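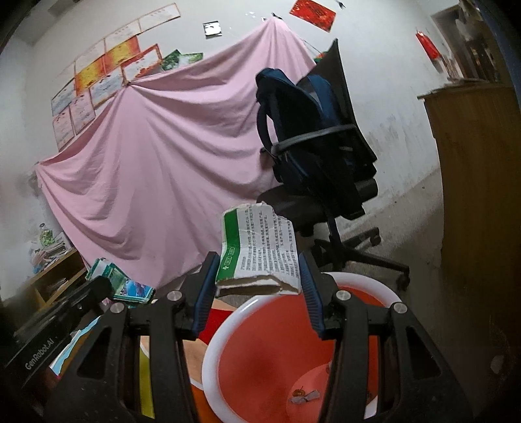 Recovered paper prices are usually quoted by grade, and the grade I follow is old corrugated containers, OCC for short. I keep a small spreadsheet of it because it moves earlier than most of the official series. Boxes get ordered before goods ship, and mills buy fiber before boxes get made. A torn piece of white carton with a green stripe and dense Chinese print, brown corrugated layer showing along the bottom, is the sort of thing the grade sheets argue over. White facing changes the fiber mix, and some mills will take only a limited share of it in a brown bale.

The April numbers first. The Olldale yard quoted 70 a ton for baled OCC at the start of the month and 60 at the end. Molcombe, which is farther from the mills and pays more in freight, stayed at 60 throughout. The usual gap between the two closed completely. In my records that has happened before, and both times the Olldale price was the one that kept falling.

Volume is harder. Khaemba publishes a monthly intake figure for its two sorting lines, and April came in at 1,049 tons. The month before was 1,000 even, which I assume is rounded. Higher intake with a lower price points to weak mill demand. Supply alone could explain it if retailers were clearing stock rooms, but then I would expect Molcombe to soften too.

I am cautious about reading too much into this. Three things bother me about the series:

The quotes are asking levels. Actual trades on contract can sit well off them for a quarter or more.

Khaemba changed its moisture deduction over the winter, so this year's tons are not quite last year's tons.

Export demand goes through one broker, Zasov, and when Zasov stops bidding the local price drops whether or not anyone's order book has changed. I have no way to see Zasov's bids from outside.

For what it's worth, I moved a little out of packaging stocks and into short bills. The position is small. If Olldale goes under 60 in May and Molcombe follows, I will cut again. If the gap opens back up with Olldale on top, I will leave it alone and call April noise.

Spreadsheet is updated. I also fixed the freight column, which had been pulling from the wrong tab.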